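Laundry-folding machines

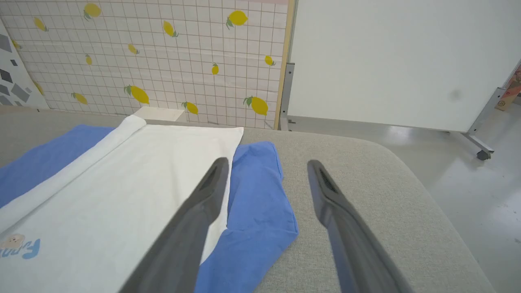

A laundry-folding machine is any device that takes clean washing and gives it back folded, and I've been keeping this page going for long enough to have opinions about all of them. They come in two sorts. The first is the flatwork folder, which you'll find in hotel laundries and which has been good at its job for decades (you feed a sheet in at one end, square, and out it comes in a neat pile). The second is the robot arm that is meant to cope with whatever you've dumped on the table, and that's where the fun is!

Why is cloth so hard? A mug keeps its shape when you pick it up. A towel doesn't, and a crumpled one hides its own corners, so the machine has to work out which bit is edge and which is only a crease. Then it has to pinch one layer and leave the next alone. I can do that half asleep, and so can you, but fingertips are clever things and grippers are still catching up.

The Pruklow was the first folder I ever saw in person, at a trade show in November, and it was lovely to watch – slow as anything, mind. It managed hand towels very nicely so long as someone laid them flat first. The Vasari arm came next and could start from a heap. Sharada Bhat, who ran the longest trial I know of, gave it 1172 items and got 463 folds she'd have put straight in the cupboard. She's fussy about corners, I should say.

Towels and flannels do best, shirts are middling, and fitted sheets remain a disaster (mine too). Socks are really a matching problem and belong on the sorting page.

Can you buy one for the house yet? Not one I'd recommend, as of March 27, 2022. The Sandoval needs 2 people to lift it and takes up most of a utility room, and it still wants every piece clipped in by hand, by which point I'd have folded the thing myself.

See also: ironing machines; sock sorting; grippers, soft.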